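Care and Storage of the Play Food Collection

The play food collection has now completed its first full year of use in the downstairs room, and this entry records how it is kept. Several readers wrote after the October entry to request particulars. The arrangements below apply to the toy fruit and vegetables only. The tin kettle and the small saucepans are covered by an earlier entry and remain on the upper shelf.

The collection consists of 30 pieces. Most were purchased as a single set from Chege, a secondhand shop that has since moved to larger premises, and the remainder were given to the household by Subira Athumani when her own children had outgrown them. No distinction is made between the two groups in storage. The donated pieces are slightly larger, and younger visitors tend to select them first.

Play food is used at the white table and is not carried upstairs. Before each session the tabletop is wiped and left to dry. The tray is then set down along the near side, and the pieces are laid out by hand. It was formerly the practice to tip the whole box onto the table, but this resulted in a number of pieces rolling to the floor and a long search beneath the radiator.

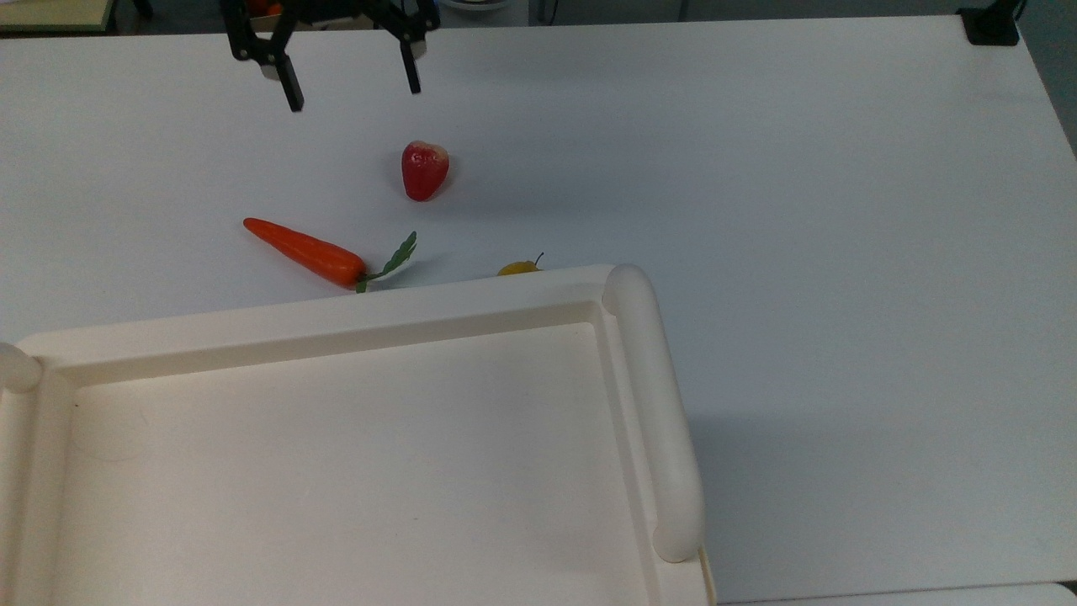
Fruit and vegetables are permitted both in the tray and on the open tabletop during play. At the end of a session, everything is returned to the tray before it goes to the box. This intermediate step was proposed by Naomi Massawe and has been retained. It allows missing pieces to be noticed while the children are still in the room and can be asked about them.

Washing takes place monthly. The pieces are placed in a basin of warm water with a small amount of dish soap, left for 10 minutes, and wiped individually with a soft cloth. Leaves and stems require some patience, as dust settles between them and a cloth does not reach it. An old toothbrush has proved satisfactory. The pieces are then set on a towel overnight. They should not be put away damp, as was done once in the spring with regrettable consequences for the eggplant.

The storage box is a lidded Priltuvik, purchased for its shallow depth. A deeper Fututus box was tried for one season and withdrawn, the smaller pieces having collected at the bottom where they were seldom chosen. The Fututus box now holds train track.

Two matters remain open. The collection has no onion, and several requests for soup have had to be met with a potato. A replacement eggplant is also being sought. Correspondence on either subject may be left in the comments.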